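Section 7. Sorting small items with the Bekura storage bin

Before you start, place the measuring mat on a flat table. The curved lines of the mat must face up. Put the bin on the mat so that one handle opening is on the side far from you.

1. Empty the drawer onto the mat. Do not pour it directly into the bin, small things go under the big ones.
2. Put into the bin only the things which the family uses every week.
3. Lay long items flat on the floor of the bin.
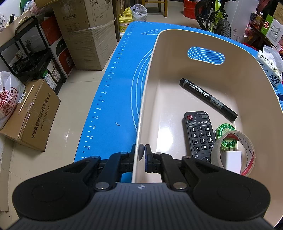

Daily items need space between them, so that the hand can take one without moving the others. Please do not fill the bin higher than the handle openings. A marker can lie diagonally, as the deli marker does, and the remote control should lie with the buttons up. A round tin of ointment fits well at the side of the remote. Close every cap and lid before you put the item in.

Caution: The maximum load of the bin is 1200 g. Do not lift a full bin by one handle.

4. Take bottles one by one and read the printed text before you decide the place.
5. Keep keys and toys out of the bin until the bottles are finished. They can wait on the mat. 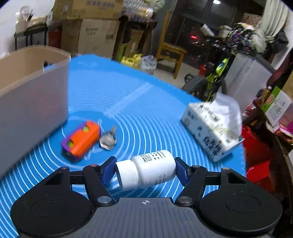
Page last changed: June, by Aino Kiiskinen

6. On a small white bottle, look for the stamped digits also, not only for the large block of text. They can be near the bottom end of the bottle. If you are not sure what the digits mean, ask at the pharmacy.
7. Check that the screw cap is tight. Store the bottle standing in the Skinico insert (order number 565), never on its side.

Note: The insert is sold separately. It has 2 compartments and does not fit the older Bruto bins.

For cleaning of the bin, see the next section.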